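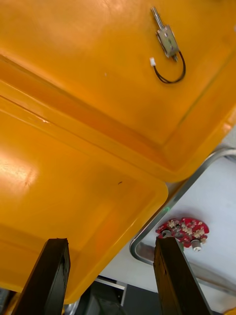
Orange-yellow bin with a small solenoid lock on its underside.

My walk-through list for the community storage room, with notes

I've been doing the safety round at the Henare building for long enough that I've stopped needing the list, and that is exactly when you start missing things. So I typed it up again in August, with comments, mostly for Digby Doolan who takes over half of the rounds this fall. Steal whatever is useful.

1. Door and hallway
Door opens all the way without hitting anything: OK
Door closes by itself: NEEDS WORK
Closes fine if you let it swing, but it stops an inch short if you ease it shut. I'd like the closer adjusted before winter, when the rubber strip gets stiff and it'll be even worse.
Hallway kept clear: OK today
I moved one stroller. I always move one stroller.

2. Lights and outlets
All ceiling lights working: OK
Emergency light comes on with the test button: OK
Hold the button in for a good while, Digby! A tired battery will look great for the first few seconds and then fade on you.
Outlet covers on and not cracked: ONE CRACKED
It's the low one behind the Illuten shelving. I taped a note on it and emailed Stavros Stojanović, who has the key to the breaker panel.
No power strips plugged into power strips: OK
Big improvement over spring.

3. Shelves
Tall units fixed to the wall: OK
I give each one a firm tug at shoulder height. The brackets on the Gramach unit had worked loose, so I tightened them (Phillips, the big one) and they feel solid again.
Heavy things down low: MOSTLY
Somebody put the paint cans back on the top shelf. I brought them down. If you can't lift it comfortably over your head, it doesn't belong up there, and I include myself in that.
Nothing within 18 inches of the sprinkler heads: OK

4. Bins and containers
No splits or sharp edges: OK
Run a hand around the rims, slowly, with gloves on. Plastic that has sat near a heater gets brittle and the corners go first.
Lids fit: SO-SO
Two sizes have gotten mixed up again and people are forcing them.
Labels readable: OK
Loads reasonable: OK
Our house limit is 40 pounds a bin. I know it sounds fussy — but I hurt my back on a box of tile once and it took me 26 days to get back to work.
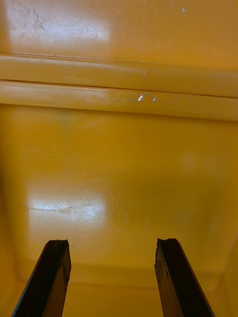 What do we use to wipe out a bin if something has leaked in it?
Warm water and dish soap, then a dry rag, and leave the lid off overnight before anything goes back in. For paint or oil, call Stavros first and don't rinse it down the floor drain.

5. Fire extinguisher
On its hook, nothing in front of it: OK
Needle in the green: OK
Pin and seal in place: OK
Tag signed: DONE
Please sign in pen. Last year's pencil rubbed right off and the inspector was not amused.

6. Floor and ladder
No trip hazards: OK after sweeping
Mat lies flat: NO
The corner by the sink curls up however many times I flatten it. I've asked for a new one from Oneo and will chase it.
Step ladder feet and locks: OK
Both rubber feet are there and the spreaders click. Don't stand on the top step, please, even for the light bulb.

Still open: door closer, cracked outlet cover, lids, mat. I'll look at all four on my next round, and Digby, if you get in there before me, start with the outlet.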